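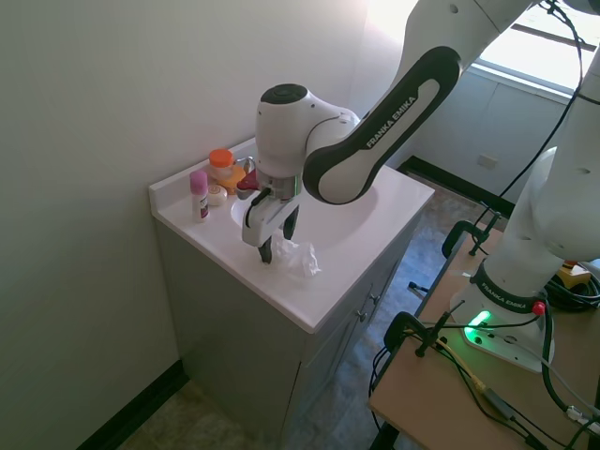 The Stuleck has taken paying guests again since November, 16 months after its owners shut the doors and stripped the building back to brick. The hotel has 80 rooms over four floors, all of them rebuilt. Bathrooms took the largest share of the money. Each has a compact vanity with a white top and an oval basin formed in one piece with it, so there is no join to reseal. The old units had separate bowls, and the sealant had to be redone every winter.

Fredy Betancur, the general manager, came from a smaller house in Plesteren and brought his head housekeeper, Ghada Twal, with him. She sat in on the design meetings from the first week.

"I asked for fewer surfaces," Twal says. "The architects wanted shelves everywhere — I clean shelves."
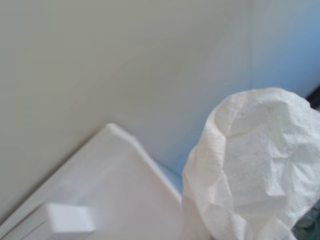 Mayrhofer, the contractor, finished the top floor last. Colour was kept simple throughout, partly to make repainting quick between bookings. A plain off-white wall with a smooth finish can be touched up in a morning, and a soft sky blue is about as bold as the scheme gets.

The conference hall seats up to 600 and is already taken for most of the spring. A second hotel in Wiston is planned on the same lines, though Betancur would not give an opening date.

Last updated: January 22, 2024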